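# Paying for a pretend robot: a month with Clillora

I've been putting this off because I wanted to be fair, and fairness takes longer than being rude.

Clillora is a subscription. You pay 240 pounds a month and you get a simulated workbench in your browser, a choice of robot arms to put on it, a drawer of household objects, and what the sales page calls a "task library". You teach the arm to do something, or you drive it yourself and record what it does, and when you're happy you export the lot and run it on your own hardware. The firm behind it is Cetadent, who until last year sold scheduling software to small warehouses. I mention that only to say they know how to write an invoice.

The pitch is that your expensive real arm spends less time knocking things over while you work out what you want it to do. I like this pitch. I share a unit in Tudley with Nneka Amadi, who fixes packing machinery and has strong views on anything sold by the month, and between us we have one real arm, bought second-hand, and a bad record with mugs. If somebody can sell me fewer broken mugs I'll listen.

So I signed up in February and gave it a month.

## Getting started

Setup was quick. I'll give them that with no grumbling. It runs in a browser tab, it didn't want me to install anything, and I had an arm on a table before my tea had cooled. The older laptop managed it too, though the fan made itself known.

The starter lesson is called Ball to Bin. There's a red ball, there's a mesh bin, and the arm has to get one into the other. Every simulator I've tried has some version of this, and I do understand why. A ball looks the same from every side, so you don't have to think about which way up it is, and a bin with a wide mouth forgives a lot. It's the stabilisers on the bicycle.

What annoys me is that the sales page treats it as evidence. There's a line there about 900 successful runs in a row, in large friendly type. 900 of what? Same ball, same bin, same spot on the table? I asked. The answer, which took a while to come, was that the starting positions were "varied within tolerance". I asked what the tolerance was and got a link to the sales page.
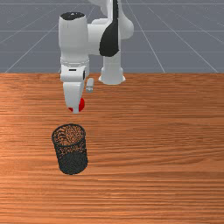

I ran my own batch, which came to 2,272 attempts, mostly overnight because it costs nothing extra to leave it going. With the default settings it hardly ever missed. Then I opened the advanced panel and started being unkind. I made the ball slipperier and the arm slower to respond, and I let the bin turn up nearer to the base than it does in the lesson. The success rate dropped a long way. I'm not going to print a percentage, as my version of unkind was made up on the spot and yours would be different, but it stopped looking like anything I'd put in large friendly type.

None of that is a scandal. It's how these things go. But the panel where you can find it out is 2 menus deep and switched off by default, and a beginner could easily finish the whole course without opening it.

## The bits I liked

The table is good. That sounds daft, but I've used simulators where everything sits on a plain grey slab, and having some wood grain there gives you a better feel for where things are when you're steering by eye. You can swap the surface for others, although half of them are marble for some reason.

The recording tool is also very decent. You drive the arm with a game controller (or the keyboard, if you hate yourself), hit a key at the start and end of each go, and it files the attempts in a neat list. Bad ones can be binned on the spot. I've written scripts to do exactly this job and theirs is better than mine.

Resetting is instant too. On the real bench, half of my life goes on putting things back where they were. Here you press R.

## The bits I didn't

Contact is where it falls down. When the fingers close on something in Clillora, it's either held or it isn't. There's very little of the creeping and twisting you get with a real object in a real grip, where it looks fine at the start of the lift and has rolled half out by the end. You can turn the friction down, as I did, but then things tend to shoot off like soap. I couldn't find a setting that felt like the middle ground, and the middle ground is where all my mugs died.

Then there's the object drawer. It's big, and most of it is hard and tidy. Boxes, tins, balls, cups, a banana that has the manners of a brick. No cloth. No bags. The page says soft items are "coming", and it said so when I joined.

And the export. This was the part I was paying for. I took my best Ball to Bin run over to our own arm, with a ball from the pet shop and a wire pen pot standing in for the bin. The first go closed on air, well short of the ball. After an afternoon of fiddling with the camera position I had it picking up most of the time, and dropping the ball on the rim of the pot about as often as into it. Nneka watched a few of these and went back to her gearbox.

Support, when I wrote in, came from a man called Ehsan Mengal, and he was a pleasure to deal with. He read my logs properly, spotted that I'd measured the arm's mounting height from the wrong surface, and told me without any fuss that the default export assumes a bench like theirs. After fixing the height it did improve. He also said the calibration guide was being rewritten. I'd have preferred to read that before the afternoon and not after it, but he was straight with me and I appreciated it.

## The price

240 a month is a lot for one person. There's a cheaper rival, Janjua, which I used for a while last autumn. It's uglier, the recording tool is a mess, and you will spend your first evening reading a forum. Its grip is more believable, though — things slide when they ought to slide — and it lets you set the starting positions yourself in a plain text file, where you can see what you're getting. I got a worse-looking result out of Janjua and it carried over to the real arm with less swearing.

If you run a class, I can see Clillora making sense. Students can break things all day, the lessons are clear, and whoever's teaching can skip the forum evening. There's a discount for schools, although you have to ask for it, and I don't know how big it is.

For a workshop like ours, wanting something that will move across to a real bench and behave, I don't think it's there. I've cancelled. The account page offered me a free fortnight to stay and then, when I said no, a longer one, so if you're going to try it you might want to have a go at leaving first.

I'll look again when the soft objects turn up. Ehsan has promised to email me when the new calibration guide is out, and if it changes my mind about the export I'll come back and say so here. Meanwhile the pet shop ball has rolled under the lathe and I need a stick.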